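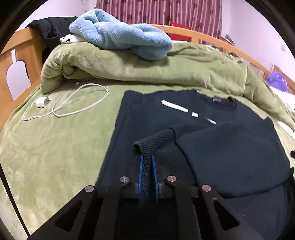 # Midness Folding Notes

A plain-text data set on folding clothes on a bed, kept by one person with too many sweatshirts and strong feelings about sleeves. It holds 2,344 short entries. Each one covers one garment, folded once, with a note on how it went.

Print this page | E-mail this page

## What's in it

One file, `folds.csv`, with a header row. The columns:

- `garment` – sweatshirt, T-shirt, pants, pillowcase, other. "Other" is mostly fitted sheets, and you have my sympathy.
- `surface` – bed, table, floor, lap
- `cover` – what the bed had on it: plush, cotton, quilt, bare mattress
- `first_move` – sleeve, hem, hood, side, or "picked it up and shook it"
- `sleeves` – crossed, stacked, tucked, ignored
- `result` – 1 to 8, where 8 could sit in a store window and 1 is a ball
- `remarks` – free text, sometimes bitter

Socks are left out. Socks get paired, and pairing is a separate misery.

## How a sweatshirt gets folded here

The entries tagged `house` all use the same method, so you can compare them:

1. Lay it flat and pull the hem until the body stops bunching.
2. Fold one sleeve across the body. Smooth it from the shoulder down to the cuff.
3. Fold the other sleeve on top of it, cuff pointing the opposite way.
4. Bring the sides in to about the width of the collar.
5. Hem up to the neck, in halves or thirds. Thirds stand up better in a drawer.

Step 2 is where most of the low scores come from. A thick sleeve wants to roll at the elbow, and if you let it, you get a lump that travels all the way to step 5 and comes out on top looking pleased with itself.

Ribbed cuffs deserve a mention. They are the easiest part of a sweatshirt to get hold of and the worst part to pull on, as they stretch first and move the sleeve second. Entries where I pulled by the cuff say `cuff` in the remarks.

## Surfaces

I started on a table, like a serious person. Then the table filled up with mail and everything moved to the bed, where it has stayed since March.

Plush sheets hold a garment in place, which is nice until you want to slide it. Dark cotton on plush also collects fuzz. Score the fold, then get the lint roller. Don't do it the other way around or you'll undo the fold and have to enter it twice (see `duplicates.txt`, a sad little file).

## Known problems

- Dark navy and black are a single color in this data. I tried to separate them under a bedroom lamp and gave up.
- The first 1,000 entries have no `cover` value. I didn't know it mattered.
- Scores drift. I got pickier as I went, so an early 6 might be a late 4.
- Three entries read "cat." They were left in.

## Related sets

The Pandport list covers towels and is much better organized than this one. Kohlhase covers hanging things up, for people who own enough hangers.

## Use

Take it, change it, print it and line a drawer with it. If you publish a chart, please label the axis.

**Recently updated**

- Pandport Towel List
- Kohlhase Hanger Tables
- Clostau Drawer Measurements
- Fitted Sheets: A Partial Surrender

**Comments (3)**

**drawerfull:** Do hoodies count as sweatshirts? The `first_move` column has "hood" but the garment column doesn't.

**plainhem:** Tried thirds instead of halves and my drawer closes now. The sleeve lump is real, mine shows up on the left every time.

**ninepillows:** Please reconsider socks.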